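Pernby公共市场管理与设施改善项目
第三期进展报告
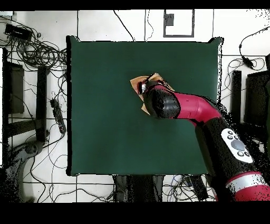 深绿色台面与浅褐色纸板

提交对象：Plarico地方公共设施资助计划
提交单位：Pernby市场管理处
执笔：Carol Treloar
日期：2026年4月7日

一、本期概况

本报告涵盖第二期报告提交之后至3月底的工作。按照资助协议，本期应完成四项内容：摊位许可档案的清理和重新登记；东侧排水沟的更换；鱼类区制冰设备的安装和试运行；新收费办法的试行。其中档案清理已完成，排水沟主体工程已完成，制冰设备已安装并投入试运行，收费办法试行比原计划晚了三周开始，目前仍在进行。

本期没有动用预备金。有一项支出科目需要调整，详见第七节，请资助方在下一笔拨款前答复。

上一期报告中资助方提出的三点意见，答复放在第八节。

二、摊位许可档案

管理处保存的摊位许可档案一共872份，最早的一批是老市场时期的手写登记簿，后来陆续换过三种表格。三种表格对摊位编号的写法各不相同，同一个摊位在不同年份可能有两个甚至三个编号。过去核对一位摊主是否持有有效许可，要翻两个柜子，再向当班的市场管理员口头确认。

本期把全部档案逐份过了一遍，按现行摊位平面图重新编号。编号由区号、排号和位号三段组成，旧编号保留在备注栏里，方便查对从前的收据。

清理中遇到的情况主要有以下几类。

第一类是许可人已经不在市场经营，摊位由亲属或者过去的帮工接着用，许可没有过户。这类情况在蔬菜区最多。管理处的做法是先发通知，请实际经营者带身份证明和任何能说明来历的材料到办公室登记，登记后发给临时凭条，凭条有效期到六月底。凭条不等于正式许可，这一点在凭条背面印明了。正式过户需要市政条例修订后才能办，条例修订的进度见第六节。

第二类是一个人名下有两个以上摊位。现行条例对此没有明确限制，只规定“每位许可人应亲自经营”。我们没有在本期处理这类情况，只在档案里做了标记。

第三类是有许可而没有摊位。市场西北角几年前改成了卸货区，原来的摊位取消，但许可一直没有注销，有几位摊主每年还来续费。管理处已和他们逐一谈过。愿意回来经营的，排入候补名单前列；不愿意的，退还上一年度续费。退费从管理处自有收入中支付，没有使用项目资金。

还有少量档案字迹无法辨认，或者缺页，已单独存放。

纸质档案现在放在办公室里间的铁柜中，按新编号排列。电子版由Lamis录入，录入后由管理处抽查。抽查发现的错误大多是姓名拼写，已经退回改正。Lamis最初提供的录入模板没有旧编号一栏，后来补加，因此前面已录的部分返工了一次，费用由Lamis承担。

电子版目前存放在管理处的两台办公电脑上，每周备份。资助方曾建议放在网上供摊主自行查询，我们认为在个人信息处理办法确定之前不宜这样做。摊主需要查询时仍到窗口办理，一般当场可以答复。

三、东侧排水沟

东侧排水沟全长约300米，从鱼类区后墙起，经过肉类区和熟食区，接入街道雨水井。原沟为敞开式，盖板多处缺失，沟底坡度不够，雨季时鱼类区后段经常返水。

工程由Mahuika承建，分三段施工，每段施工期间相邻摊位临时迁到中央通道。三段的顺序是先下游，后上游。第一段即接入雨水井的一段，进度比较顺利。第二段挖开后发现一条没有标在图纸上的旧水管，仍在通水，供熟食区的公用水龙头使用。施工停了六天，等水务部门确认后改线绕过。改线所用管材在合同的不可预见项中列支，没有超出该项限额。

第三段在鱼类区后面，作业面窄，机械进不去，由人工开挖。为了不影响清晨的交易，这一段只在下午施工，因此用时较长。沟体已于3月中旬完工，盖板随后铺设。

盖板改用可拆卸的格栅式。摊主对此意见不一。鱼类区的摊主认为冲洗方便，熟食区有摊主反映格栅缝隙宽，推车小轮容易卡住。我们和Mahuika商量后，在熟食区通道交叉处换成了实心盖板，其余不变。

验收已进行一次，提出的整改项如下：
鱼类区后段有一处接缝渗水，需重新填缝；
肉类区两块格栅不平，需垫平；
雨水井口的沉沙格尺寸与图纸不符，需更换。

前两项已改好。沉沙格需要重新定做，Mahuika答复四月下旬到货。沉沙格更换之前，管理处没有签署完工证书，也没有支付尾款。

日常清沟由市场清洁班负责。原来的做法是每周清一次，新沟启用后改为鱼类区每天一次，其他区每周两次。清沟用的长柄铲和水管已经添置，由清洁班班长保管。

四、制冰设备

鱼类区原来没有制冰设备，摊主从外面的冰厂买冰，运费自付，夏天供应不稳定。本期安装的制冰机额定日产量为400公斤，配一个储冰柜，放在鱼类区入口旁的原工具间里。工具间的墙面和地面在安装前做了防水处理，电路由市场总配电箱单独引出一路。

设备安装后试运行，起初产量达不到额定值。供货方检查后认为是进水压力偏低，在进水管上加装了增压泵，之后产量基本正常。增压泵的费用由供货方和管理处各承担一半。管理处承担的部分列在设备安装科目中。

售冰办法如下。每天清晨开售，按袋计价，价格略低于外面冰厂的出厂价，不含运费的差别。鱼类区持有效许可或临时凭条的摊主优先购买，有剩余时再卖给市场内其他摊主，不对外销售。收款开收据，当日入账。

试运行期间，部分摊主仍然从原来的冰厂买冰。主要理由有两个：一是冰厂可以赊账，月底结清，管理处目前只收现款；二是冰厂供应的是碎冰，制冰机出的是片冰，有人用惯了碎冰。关于赊账，管理处不打算开这个口子，但正在考虑允许摊主预存冰款，随用随扣。关于冰的形状，暂时没有改动的打算。

制冰机的电费单独计量。从目前的电表读数看，售冰收入可以覆盖电费和水费，能否覆盖将来的维修费，需要经过一个完整的夏季才能判断。第五期报告会提供这方面的数字。

维护方面，市场派了两名管理员跟随供货方学习日常清洗和简单故障处理。供货方留下的操作手册是英文的，管理处把开关机、清洗和停电后重启这几部分译成当地语言，贴在工具间墙上。

五、收费办法试行

旧办法是管理员每天逐摊收取，收完在手册上打勾，月底汇总。这种办法的问题在前两期报告里已经说过，不再重复。新办法规定摊主可以选择按日、按周或按月交费，按月交费在窗口办理，按日和按周仍由管理员上门收取，但每次都开有编号的收据，存根当天交回。

试行比原计划晚了三周。原因是收据本的印刷出了差错，第一批收据存根和正联的编号对不上，全部退回重印。

试行首先在蔬菜区和鱼类区开展。到3月底，两个区共开出收据1359张，存根全部收回，与入账金额核对后有少量不符，均已查明，其中多数是管理员找零时记错金额，也有把周费写在日费栏里的。没有发现少交的情况。

选择按月交费的摊主比预想的少。蔬菜区多数摊主每天的进账起伏较大，愿意当天有钱当天交。鱼类区选择按周的多一些。原方案估计按月交费会占到一半以上，这个估计是根据问卷得出的，现在看问卷的问法有偏差，问的是“是否愿意按月交费以获得优惠”，而优惠幅度当时没有写明。管理处不准备再为提高按月比例增加优惠。

管理员方面，开收据比打勾慢，早晨高峰时一个人收完一排要多花不少时间。为此把收费时间由开市后移到上午中段，避开最忙的时候。有摊主中午前收摊，收费时间后移以后容易漏收，现在要求管理员先走熟食区以外各排靠近出口的摊位，再往里收。这个顺序还在调整。

肉类区和熟食区原定四月初开始试行，现改到四月下旬，与沉沙格更换后的区域清洁一起安排。这两个区的摊主会分两次开会，一次讲收费办法，一次讲清洁要求。

六、条例修订和相关会议

许可过户、一人多摊和候补名单三件事，都需要修订现行市场条例。管理处在本期向市政部门提交了修订建议稿。市政部门法务人员提了书面意见，主要涉及两点。

一是过户的亲属范围。建议稿写的是“共同经营满一定年限的亲属或雇员”，法务认为“雇员”的认定缺乏依据，多数摊主没有雇用合同。管理处正在改写，拟改为由相邻摊主两人以上书面证明，加上管理处的收费记录。电子档案和有编号的收据今后可以作为这方面的依据，但对过去的年份帮助不大。

二是处罚条款。建议稿把长期空置摊位的收回期限定为三个月，法务建议改为六个月，并要求在收回前发出两次书面通知。管理处同意两次通知，对六个月有保留。候补名单上的人等得已经很久，空置半年再走程序，摊位实际上会空出大半年。这一点还在商谈。

本期管理处和摊主代表开过两次会，和市政部门开过三次会，会议纪要随报告另附。摊主代表会上讨论最多的是临时迁摊期间是否减免摊位费。最后的决定是，迁到中央通道的天数按半价收取，已多收的在下一个收费周期抵扣。抵扣工作已做完。

另有摊主代表提出，市场南门外的流动摊贩没有许可，也不交费，对门口的几排摊位影响很大。南门外属于道路管理范围，不归管理处管。我们已把意见转给道路部门，尚未收到答复。这件事不在项目范围内，写在这里供资助方了解。

七、资金使用

各科目支出明细见附表，这里只说明与预算有出入的几处。

档案清理一项有结余。原预算包括购买一套档案管理软件，后来改用Lamis提供的录入表格，没有购买软件。

排水沟一项在合同限额内，尾款未付。

制冰设备一项略有超出，超出部分即上文所说增压泵的一半费用。

收费办法一项，收据重印由印刷厂承担，没有增加支出。原预算中给管理员配备便携式打印机的费用没有使用。管理员试用过样机，机器在鱼类区受潮后打不清楚，所以维持手写收据。

管理处申请把档案清理的结余和便携式打印机的费用合并，用于两件事：更换收费窗口的柜台和灯具，以及为鱼类区添置防滑地垫。收费窗口目前光线差，下午开收据要把手电筒架在旁边。地垫的需求是制冰机启用后出现的，储冰柜门口地面常有融水。两件事合计不超过上述两项之和，多出部分退回资助方。

请资助方在四月底前书面答复。如不同意，结余将留在原科目，待项目结束时一并退回。

八、对上期意见的答复

关于女性摊主在摊主代表中的比例。上期报告后，蔬菜区改选了一位代表，现在蔬菜区两位代表都是女性，其余各区没有变化。代表由各区自行推选，管理处没有设定名额，但在下次改选通知中会写明鼓励女性参选。

关于施工期间的安全。资助方代表上次来访时看到第一段沟槽的围挡不完整。Mahuika当天补齐，之后的第二段和第三段都用了连续围挡，夜间挂灯。施工期间有一名搬运工扭伤脚踝，地点在中央通道，与沟槽无关，当天就医，第三天回来上工。除此以外没有伤人事故。

关于报告中的数据口径。上期报告把“摊位”和“许可”混用，造成两处数字前后不一致。本期起，“摊位”专指平面图上有编号的位置，“许可”专指档案份数。上期的两处数字已按此重新核对，更正页随附件寄出。

九、下期工作安排

四月：更换沉沙格，完成排水沟最终验收；肉类区和熟食区召开摊主会并开始试行新收费办法；收费窗口改造视资助方答复而定。

五月：临时凭条登记的集中核查；与市政部门就条例修订稿再开一次会；制冰设备进行第一次定期保养，由供货方派人，管理处两名管理员参加。

六月：临时凭条到期。如果条例届时没有通过，凭条需要延期，管理处会提前发通知。候补名单公布第一版，张贴在办公室外的公告栏。

下期可能影响进度的有三件事。条例修订的时间不由管理处决定。雨季来临后，如果沉沙格仍未到位，鱼类区后段可能需要临时加派人手清淤。另外，管理处一名负责档案的职员五月底调离，接替人选已经报上去，还没有批下来，交接期间档案查询可能要改为每周固定几个半天办理。

十、附件

附表一：各科目支出明细
附表二：摊位新旧编号对照表
附表三：排水沟验收整改清单
附件四：摊主代表会议及市政会议纪要
附件五：上期报告更正页
附件六：制冰设备试运行记录

附表二含摊主姓名，只寄给资助方项目负责人，请勿转发。其余附件如需电子版，请与管理处办公室联系。

Pernby市场管理处
Carol Treloar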